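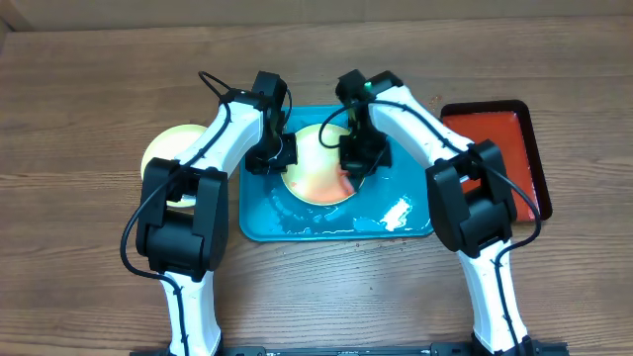
Washing a plate on a tray, on a wooden table: removing orange-red sauce without wetting the wood

Dultow Home Help > Kitchen > Washing up and stains
Asked in March, last edited by poster
Tags: plates, trays, tomato stains, wooden furniture

galley_less

I have no sink in the room where I eat. The nearest tap is down a flight of stairs and shared, so for small amounts of washing up I use a plastic tray on the table. The tray is teal, rectangular, with rounded corners. The table is wood with a strongly streaked grain, and I do not want to mark it.

The plate is yellow with a pale rim. The soil is an orange-red sauce, mostly on one side of the plate. It is Gallegos pepper and tomato, the jar version, which separates into oil and solids if it stands. Current method:

Scrape the plate into the bin.
Put the plate flat on the tray.
Pour a little warm water over it from a jug.
Add a drop of Flila washing-up liquid and work it with a sponge.
Tip the tray into a bucket.
Wipe with a damp cloth, then dry.

Problems, in order of annoyance:

The first pass spreads the sauce over more of the plate than it covered to begin with.

Water collects on the tray and is difficult to control. It sits in puddles at one end and goes over the edge when I lift the tray to empty it. The tray is not deep.

A faint orange tint stays on the plate after washing. You can see it in daylight but hardly at all under the lamp. I do not know what the plate is made of. There was a sticker on the back when I bought it and I took the sticker off.

What I would like to know is how much water is needed for one plate, whether the sauce should be treated dry before any water goes on, whether the tint can be removed without knowing the material, and what to put between the tray and the table. Carrying the plate to the shared tap is the obvious alternative. I do that for pans. I would prefer not to do it for every plate.

Comments on this post

brackwater: Is the table oiled or varnished?

galley_less: Oiled, I think. The previous owner left a part-used tin of Tineo table oil in the drawer. I have not applied any myself.

brackwater: Put a drop of water somewhere inconspicuous and see whether it stays as a bead. If it spreads and darkens the wood, the oil has gone and that is your first job.

galley_less: It spreads.

pH_neutral

Taking your points in a different order, as the water quantity depends on how you deal with the sauce.

Sauce first. Tomato and pepper colour is carried in the oil. Plain water does very little to it apart from moving it about, and that accounts for the spreading you describe. Remove as much as possible before the plate gets wet:

1. Scrape with something flexible. A silicone spatula is good, a folded piece of card is nearly as good. Metal cutlery will scratch some plates, and scratches hold colour.

2. Wipe with dry kitchen paper from the clean side towards the sauce, and lift the paper off at the end of the stroke. Do not go round in circles. Fold to a clean face and repeat until the paper picks up only a pale trace.

3. Put washing-up liquid directly on what is left, undiluted, and spread it thinly with a finger or a barely damp sponge. Leave it for a few minutes. The liquid needs contact with the oil before it is diluted.

4. Now add water.

With the sauce dealt with in this way, one plate needs 200 ml of water in total. Use half for washing and keep the other half, clean, for rinsing. If you are pouring from a 1,000 ml jug it is easy to use most of the jug without noticing, so decant into a mug or a small bottle first. Better still, do not pour at all. Wet the sponge from the mug and wring it over the plate. The water then goes where the soil is and less of it ends up on the tray.

The temperature should be comfortable to the hand. Very hot water is not needed with undiluted liquid, and if the plate is a plastic of some kind, heat will not help with the colour.

Tray. A shallow tray is a drip catcher and should be treated as one. The usual mistake is to use it as the basin. If you must wash on it directly, level it first. Puddles at one end mean that the table, the floor or the tray itself is out of true. Turn the tray end for end: if the water moves to the other end of the tray, the table is sloping. If it stays at the same end of the tray, the tray has warped. A folded cloth under the low side will correct either.

Empty it before it needs emptying. Take the plate off, soak up the water with a thick sponge or a cellulose cloth, and wring that into the bucket. Repeat. Then lift the tray. Do not carry standing water in a shallow tray with a wet plate on it.

The tint. Three possibilities:

Glazed ceramic in good condition. The colour is on the surface and will come off. Bicarbonate of soda and enough water to make a paste, soft cloth, light pressure, rinse.

Ceramic with a crazed or worn glaze. Some of the colour has gone into the cracks. It will fade with repeated washing but may not clear fully.

Plastic, melamine included. The colour has been taken up by the surface. Daylight fades it quite effectively. Stand the clean, damp plate on a windowsill in direct sun for a few days and check it. Do not use chlorine bleach on melamine and do not use a melamine-foam eraser on anything with a shine you want to keep.

To tell them apart, tap the rim with a fingernail. Ceramic gives a clear, slightly ringing note and feels cold when picked up. Plastic gives a dull one and warms quickly in the hand. Look also at the foot on the underside, where ceramic often has an unglazed ring.

Start with the bicarbonate paste on a small area near the rim. Stop if the shine dulls.

Comments on this post

galley_less: It gives a dull note and the back has no foot ring. I will try the windowsill. Turning the tray moved the puddle, so it is the table.

pH_neutral: Then pack the table leg, not the tray.

oldenamel: 200 ml seems mean. I would not be happy with the rinse.

pH_neutral: It is sufficient if the sponge has been wrung out between washing and rinsing. If the plate still feels slippery, use more.

brackwater

The answer above covers the plate. I will confine myself to the table.

If a drop of water spreads and darkens the wood, the surface has no useful protection and you should stop washing up on it until that is put right. A single splash wiped up promptly will do nothing. Repeated wetting in the same place raises the grain and in time leaves a grey or black patch. Water trapped under a tray is worse than water beside it, as it cannot dry and you cannot see it.

Re-oiling:

Clean the top with a cloth wrung nearly dry. Let it stand overnight.

Rub lightly along the grain with a fine abrasive pad. Do not go across it. With a streaky grain, cross scratches show up as soon as the oil goes on.

Vacuum, then wipe with a dry cloth.

Check the tin. Old oil forms a skin. If what lies beneath the skin is still thin and clear it can be strained through a piece of old tights and used. If it has thickened, dispose of it. Read the label for what it says about food surfaces.

Apply thinly with a lint-free cloth. Wait for as long as the tin says, then wipe off everything that has not soaked in. Most sticky tables are the result of missing out this step.

Apply 2 coats, with a day between them. Then leave the table alone for 7 days before putting anything wet near it. It will feel dry well before that.

Lay used oily cloths out flat outdoors to dry, or put them in a lidded metal container of water. Oils of this type can heat up and catch fire if the cloths are left in a heap. Please do not skip this.

Between the tray and the table, use a waterproof layer with an absorbent layer on top of it. I use a sheet of oilcloth, fabric side down, and a flat-woven tea towel over it. The towel should project past the tray on all sides by about a hand's width. When the towel is wet, change it. A rubber mat by itself is not suitable: some kinds mark oiled wood, and any water that gets beneath one stays there.

Lift everything off when you have finished and leave the table clear to air. Do not store the tray on it.

If there is already a pale bloom in the wood, let it dry for several days before treating it. Many of them go without help. Dark marks need sanding back and are a separate subject, on which this site has a long thread.

Comments on this post

galley_less: No marks yet as far as I can tell. The oil in the tin has set solid, so I will buy more. Is there any objection to washing up on the floor on an old towel in the meantime?

brackwater: None, apart from your knees.

oldenamel

Just use a washing-up bowl. They cost very little and the sides are high enough to keep the water in. You can stand it on the tray if you want to. We did this for years in a caravan with no trouble. Olive oil rubbed on the plate beforehand also loosens tomato, then wash as normal.

Comments on this post

pH_neutral: The bowl is sensible. Oil on the plate does work on dried sauce, but this one already has plenty of oil in it, and more would only need more liquid to shift.

galley_less: I looked at bowls. The smallest round one in the shop was narrower than the plate at the base, so the plate would be propped at an angle. A rectangular one might do. I will measure the plate before I go back.

oldenamel: At an angle is fine. You wash one half and turn it round.

galley_less: Update on the tint. After the windowsill it is fainter but still there along the lower side. The dry wipe before washing has made the larger difference, and the last two plates came up clean with one mug of water each. Table oil is on order.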